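Is the Brukthorpe waterfront worth it in January?

posted by skyrmewalker

We're staying in Skokik for a long weekend and everyone keeps telling me to walk the waterfront at Brukthorpe. Is it any fun in winter? We don't mind cold, but my mother uses a cane and I don't want to drag her out for nothing.

mudlark_20

Go! I love it best in winter. You get the whole place to yourselves, and the light on the water around 4 pm is gorgeous even when it's gray. It's flat from end to end, so your mother should be fine — just bring good rubber soles if it has rained. Take the 128 bus from Skokik, it runs every 20 minutes and stops right by the steps (there's a ramp too, on the Prustham side). And get the fish soup at the kiosk if it's open!!

tidetable

its ok. windy. parking is a pain

prusthamgal

Seconding the soup! I've been walking there for years and I still get excited when the ferry comes in. Start at the Prustham end so the wind is behind you on the way out, then take the bus back if anyone gets tired. There are benches near the ferry landing but not many before that, so plan a rest there. Restrooms close early in winter, so use the ones at the bus station first. Have a wonderful time, and wear a hat that ties on!
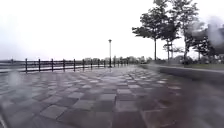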